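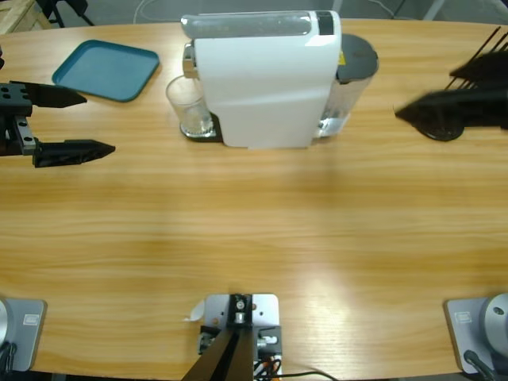

Kodeck de cápsulas: dois meses de uso e algumas dúvidas

Desconfio de máquinas de cápsulas desde a primeira que tive, uma coisa barulhenta que fazia um café razoável e me deixava o lixo cheio de alumínio. Por isso, quando a Kodeck começou a aparecer em tudo quanto é lista de compras, com a promessa de "café de balcão em casa", a minha vontade era passar à frente. Acabei por comprar uma em maio, com dinheiro meu, e fica aqui o que penso dela depois de a usar todos os dias.

O aspeto primeiro, porque é o que vende. É branca, brilhante, de cantos redondos, com a tampa cinzenta translúcida em cima e o depósito transparente numa das pontas. Em cima de uma mesa de madeira clara fica bem, não vou dizer o contrário. O branco brilhante é que apanha dedadas e pingos com uma facilidade irritante, e a zona à volta do bico, cromada, pede pano a toda a hora. Quem gosta de deixar a cozinha como está até ao fim de semana vai arrepender-se.

O depósito merece um parágrafo, porque é a melhor e a pior parte. Por ser transparente, vê-se logo se falta água, mesmo de lado. A tampa redonda cinzenta-escura pousa em cima e tira-se com uma mão. Até aqui tudo certo. Só que a máquina não avisa quando a água está a acabar: puxa o que há, engasga-se e entrega meio café. Aconteceu-me várias vezes com um fundinho de água que parecia chegar e não chegava. Num aparelho deste preço, uma luzinha não era pedir muito.

O tabuleiro de pingos é preto, com grelha metálica prateada. Enche depressa, porque depois de cada café ainda caem umas gotas teimosas. Habituei-me a deixar lá um copo de vidro vazio quando não estou a usar a máquina, e assim lavo menos vezes a grelha. É um remendo, eu sei. Vantagem inesperada: um copo de água normal cabe debaixo do bico, o que dá jeito para quem bebe o café com gelo ou faz um galão em casa. Canecas altas, daquelas de viagem, esqueçam.

Agora o café. É quente, tem espuma e sabe ao que a cápsula manda. Experimentei as da própria marca e as compatíveis da Nendunwood, que são mais baratas, e às cegas falhei tantas vezes como acertei. Das compatíveis da Tuslow não gostei: ficavam presas e tive de as tirar com o cabo de uma colher. O folheto diz que a máquina aceita "todas as cápsulas do formato". O folheto é otimista.

Também diz que aquece em 22 segundos. Cronometrei, porque sou assim, e de manhã, com a cozinha fria, nunca lá cheguei. À tarde, no segundo café, já bate certo. E há a conversa dos 2000 cafés antes da primeira descalcificação a sério. Com a água que sai da minha torneira, ao fim de 200 já notava o jato mais fraco. Descalcifiquei, melhorou, e passei a usar água filtrada.

O barulho é suportável. Não é a máquina silenciosa do anúncio, mas dá para fazer um café às seis e meia sem acordar a casa, desde que a mesa seja firme. Numa mesa mais leve que experimentei, vibrava tanto que o copo andava pela grelha.

Um conselho de arrumação: tenho ao lado um tabuleiro de plástico azul-esverdeado, retangular, de rebordo baixo, que custou uma ninharia e serve para as cápsulas e a colher. Faz mais pela ordem da mesa do que a torre giratória da Dvorak que me tentaram vender em conjunto, e que devolvi na mesma semana. O tabuleiro passa-se por água e pronto.

O que me agradou: tamanho contido, depósito à vista, espaço para copos de vidro, café consistente.

O que me irritou: falta de aviso de água, pingos depois de cada tiragem, acabamento que se suja só de olhar, um folheto que promete demais.

Vale o preço? Ao preço de tabela, acho que não. Há máquinas mais feias que fazem exatamente o mesmo. Em promoção, para quem bebe um ou dois cafés por dia e quer uma coisa apresentável em cima da mesa, já consigo perceber a compra. Eu fiquei com a minha, em parte porque já tinha deitado fora a caixa.

Nota: 3 em 5. Se a junta do depósito começar a verter, como já li em alguns comentários, volto cá e baixo para 2.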